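Pad wear limits for hand-held grippers

tkadlec
Our rule: both grippers at rest by the front table edge before recording, box lid open.

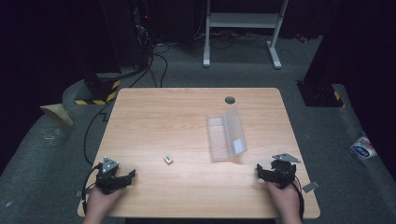 Reply 1, umo_13
Cable trailing over the edge is a snag. Clip it. And what's your pad limit? Ours is 300 cycles.
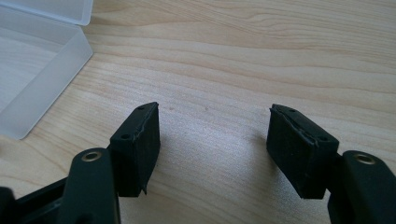

Reply 2, tkadlec
400, with a look every 20.

Reply 3, magyar
Disagree with counts. Any lifted corner, swap the pad.
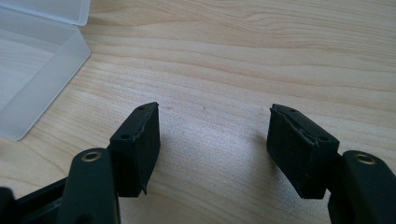

Pads open, small torn flap on the left one.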